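Wornthorpe firm says its lab arms can be taught in an afternoon

A Wornthorpe company that sells robot arms to small testing laboratories says its customers will soon be able to train the machines themselves, with no programming, by steering them through a job a few times.

Cisitard opened its workshop to visitors in April to show off the system, which it calls Promorgate. A member of staff works the arms by remote control, the movements are recorded, and software is meant to turn those recordings into something the arms can repeat alone. The company says 20 recordings are enough for a simple job such as moving vials between racks.

That is a small number. Other suppliers have made similar promises to laboratories before, and buyers in the area have learned to ask what counts as simple. Cisitard's own leaflet says the vials must be capped, upright and of one size, and that the rack must stay within a marked area. Many benches are not kept that way on a busy morning.

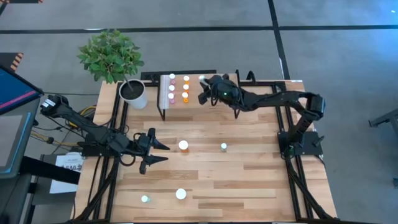
Remote control is the easy part to admire. An operator with a few hours' practice can make a pair of arms look very capable, and it is tempting to give the machine credit for what is still a person's judgement. At this table the right-hand gripper hovers over a single capped vial in the rack, while loose caps and a small bottle stand out on the open wood. A person steering can decide which of those matter and which to leave alone. Whether the recordings carry that decision across to the software is the question a laboratory would want answered, and the company's figures do not deal with it.

Those figures are thin in other ways. Cisitard quotes a success rate of nine in ten for vial handling once training is finished, but the tests were run in its own workshop by its own staff. It would not say how many attempts were made, or whether a dropped vial that was picked up again counted as a failure. A laboratory handling patient samples could hardly live with one miss in ten, and the firm accepts that a person would have to stay close by for now.

There is also the matter of who does the teaching. The company talks of an afternoon, yet its price list includes 2 days of paid training for the customer's staff, and a further visit if the bench layout changes. Moving the rack to the other side of the table would mean a fresh set of recordings.

The first outside trial is due to start at Radebe, a water testing laboratory on the edge of the town, and will last 3 months. Radebe says it will keep its present staff on sample handling throughout and will log every occasion on which someone has to step in. It has not agreed to buy the system — the arms are on loan — and says it will publish the log whatever it shows.

Cisitard says a price for Promorgate will be announced after the trial.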